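Cundura Forum > Desk and Paper > Storage and order

Topic: Highlighters and markers, one system for both?

lemlem_f
Posts: 95

Good evening to all. I have been reading here for a long time and now I have a question of my own. At our shared table we keep highlighters and also the white markers with colored caps. In the morning they are in their bins, and in the evening they are lying all over the table. I would like to find a system which people will follow without me standing next to them.
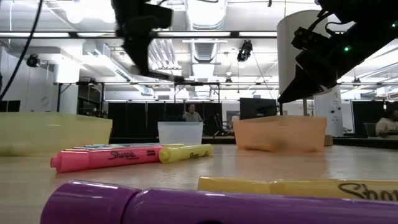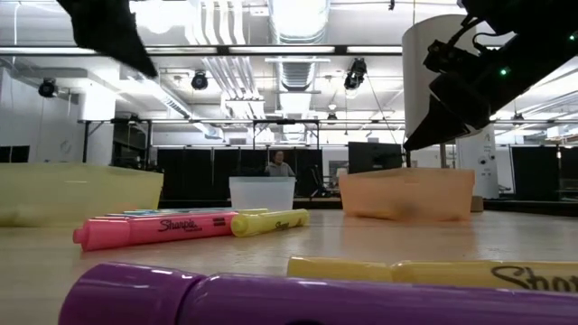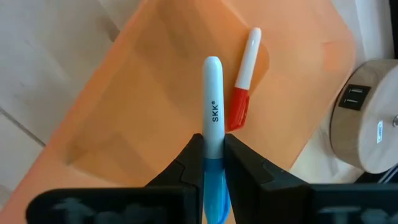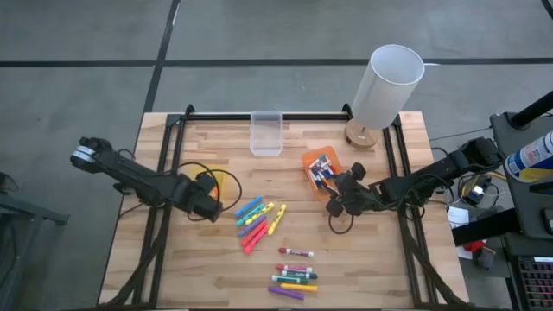

My first plan was one bin for each kind: highlighters in the yellow, the white markers in the orange, and the clear one for anything that does not write well anymore. My colleague Worku prefers to sort by color. He says that a person looks for "something pink" and does not think about which kind of pen it is. I see his point, but then a person who wants to mark a page can pick up the wrong type, and the ink goes through the paper to the other side. This has already happened to a library book, and I had to write the letter.

My second question is about the position. Should they lie flat, or can they stand in a cup? I have read both opinions.

Thank you in advance,
Lemlem Fikre

----

pumotine_paul
Posts: 3414

Welcome, Lemlem. By kind, always. Highlighters and markers should never share a container. I had them mixed for years and the wrong one always came out first.

Flat for highlighters. In a cup they are fine for a week, but over a summer the ink goes down to one end. If they must stand, put the cap down.

----

braltcombe_annex
Posts: 767

I disagree with Paul about the cup. We use cups at the Braltcombe annex and the pens do not live long enough for the ink to go anywhere. Somebody loses the cap first.

In your last photo the orange one is tipped and the markers are pointing out to the side. If it gets knocked over often, I would change the cup before I changed the system. A wide, low one with a bit of weight in the bottom. We put a flat stone in ours, under a circle of felt.

----

lemlem_f
Posts: 95

Thank you both. The stone is a good idea, and I can find a stone without asking for a budget.

Paul, when you say cap down, do you mean this for both kinds? If the caps are down, I cannot see the color so well on a marker with a white barrel. In the third photo you can see what I mean, the blue is only on the cap. With the pink and purple highlighters it makes no difference, because the whole barrel has the color.

----

pumotine_paul
Posts: 3414

Fair point, I had not thought of white barrels. Put a ring of colored tape at the other end. Or keep those flat too.

----

kettle_and_string
Posts: 100

May I take the side of Worku? I teach evening classes for adults, and I tried by kind for two terms. It did not work, for the reason he gives. People choose with their eyes. Now I sort by color and I keep only highlighters on the table. All the other pens are in a drawer and you must ask for them.

Also, please put labels. A see-through bin is nice, but through orange plastic all the colors look a little bit the same. I would use the clear one for the pens that people need most, and the orange for the ones that are almost finished.

----

lemlem_f
Posts: 95

This about the orange plastic is very true! I was giving the clear bin to the bad pens, and they do not deserve it. But it is also the small one, so I am not sure all the highlighters will fit. In the second photo it is the one in the middle.

I do not want to use a drawer. We have one, and what goes inside does not come out again. I once found there a sandwich knife and two calendars from different years.

----

braltcombe_annex
Posts: 767

Then highlighters flat in the yellow one, it looks the widest. Markers in the orange with the stone. Clear one for "test me", and one person tests them all every month. I use the back of an old envelope. If the line is pale, the pen goes in the trash the same minute. Do not put it back "for later".

----

kettle_and_string
Posts: 100

I still say color. But a monthly test is a good habit in any system.

----

pumotine_paul
Posts: 3414

Before you throw away a pale highlighter, leave it lying flat with the cap on overnight and try again. I get a few back this way. And press the cap until it clicks. Half of the dry pens I see were closed by someone in a hurry.

----

lemlem_f
Posts: 95

I have talked with Worku and we made a compromise. The two kinds stay separate, and inside the yellow bin he may put the highlighters in order of color as he likes. He has already begun with a strip of cardboard between the pink and the blue. For the white markers I will buy the colored tape, and they will stand with the cap down.

The labels I will write by hand. Does somebody know if a paper label stays on this kind of smooth plastic, or should I tie it to the rim with string?

----

kettle_and_string
Posts: 100

Paper falls off after a few weeks. Cover it with clear packing tape, a little wider than the paper on every side, and wipe the plastic with dish soap and water first.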